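4.2 Wrist-view rendering and the alignment test

The policy receives one image from the simulated wrist camera at every control step, together with the opening of the gripper.

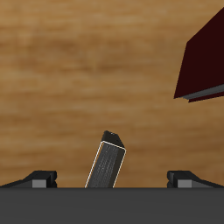
Figure 3. Simulated wrist view with the fingers open. The dark gray bar stands tilted between them and touches neither finger; a dark red, book-like object is partly visible at the upper right.

We chose the bar as target because its orientation is difficult to read from one view. When it is tilted, as in Figure 3, the two gaps beside it are not equal, and a controller that only centers the gripper on the object tends to close one finger too early. The first contact then turns the bar, and the grasp is lost or becomes weak. Our method predicts a correction of the wrist angle before the fingers begin to close.

The training set has 3,000 rendered episodes. In each episode the position and the tilt of the bar are sampled again, and a second object is put on the table as a distractor. We kept the wood texture of the tabletop in all episodes. In an earlier version, which we trained in July, the texture was also changed, but the network needed much longer to converge and the final error was not smaller. The renderer is Clukix, and the contact model is the one described in Section 3.

After filtering, 1,955 episodes remained. We removed an episode when the bar was outside the view at the start, or when the distractor covered it — this second case was more frequent than we expected. The filter was written by T. Căpraru and checked by hand on 100 episodes by N. Ait Brahim, who did not take part in the training.

For the evaluation we used 600 new episodes with tilts that were not present in the training set. We compare three controllers: centering only, centering with a fixed wrist angle, and the proposed correction. All of them start from the same poses and have the same time limit. A trial counts as successful if both fingers are in contact with the bar when the closing command ends and the bar stays in the grasp during the lift.

The proposed correction gave the highest success rate, and the difference was largest for strong tilts. For small tilts the three controllers behave almost the same. Most of the remaining failures come from episodes where the distractor is close to the bar and has a similar dark color. We come back to these failures in Section 5, where the depth channel is added to the input.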